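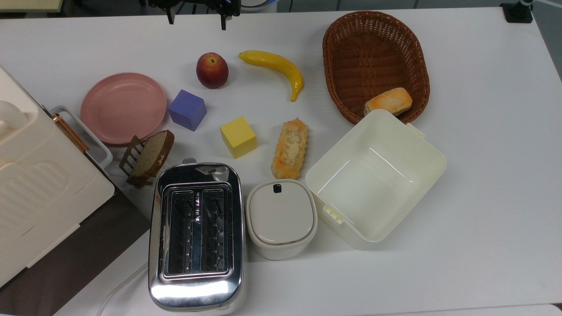
Part-time kitchen tester and recipe editor, Camano Community Cookbook

Wadico Press is putting out a second edition of the Camano cookbook and we need someone to cook their way through it before it goes to the printer. The first edition sold 3,579 copies, which surprised everybody involved, and produced a stack of letters, which did not. Most of the letters concern the lemon bars. If you are one of the people who wrote to us about the lemon bars, you are welcome to apply, and we have fixed the lemon bars.

The job is 16 hours a week for 11 weeks, starting in September. You can split the hours however you like as long as you are in the test kitchen when the groceries arrive, at ten in the morning. The groceries do not wait well.

What you'd be doing

You will cook from recipes sent in by people who have been making the same dish for 40 years and have never once measured anything. Typical instructions include "flour until it looks right," "bake till done," and, on a card for pot roast, "you know what to do." You will not know what to do. Your job is to find out, write it down in cups and degrees, and get it past the person who sent it in, who will feel that you have ruined it.

Each dish gets made at least twice. The first time you follow the card exactly as written, even when you can see trouble coming. The second time you make the version we can print. You keep notes on both. We need the pan size, the oven temperature, how long it really took, and how many people it fed. Contributors tend to write "serves 8" for anything that fits in a bowl.

You will also be on the phone a fair amount. A contributor may need to be asked what size can of soup she meant, and whether that size is still sold. Somebody has to tell a man that his chili and his neighbor's chili are the same chili, down to the brand of beans, and that we have room for one. Patience helps here more than a culinary degree does.

Who we're looking for

A good home cook who can write a plain sentence. Restaurant experience is fine but you may find the pace confusing. You should be able to lift a full stockpot, read handwriting that slants in both directions, and eat a reasonable amount of gelatin salad. There is a whole chapter of gelatin salads. We argued about cutting it and lost.

If you have allergies, tell us early and we will hand those recipes to someone else on staff. Vegetarians have done this job before and done it well, with help on the casserole chapter, which is the longest in the book and has ham in places you would not expect ham.

You do not need to own fancy equipment. The kitchen has two ovens, one of which runs hot and has a note taped to it. Please leave the note where it is.

Pay and so on

The pay is hourly, comes every two weeks, and is a little better than you'd guess from the size of the office. We buy the ingredients. You may take home leftovers and in some weeks you will be asked to. There is free parking behind the building on Lam Street, except during the farmers market, when there is no parking anywhere and you should take the bus. Your name goes in the front of the book, spelled the way you want it.

The position ends when the testing ends. We'd like to say it could lead to more work, and there has been talk of a volume on preserves, but there has been talk of a volume on preserves for a long time.

How to apply

Send a short letter and one recipe you make often, written so that a stranger could follow it. We will cook it. Please skip the story about your grandmother, however good she was, and please don't send food through the mail. Last time we got a trifle.

Résumés are optional. Drop everything at the Wadico Press front desk or mail it to the same address, marked Cookbook. Applications close at 5 p.m. on the last day of the month. Finalists will be invited in for a paid trial shift of three hours, during which they will make one casserole and rewrite one card. Wear shoes you don't care about.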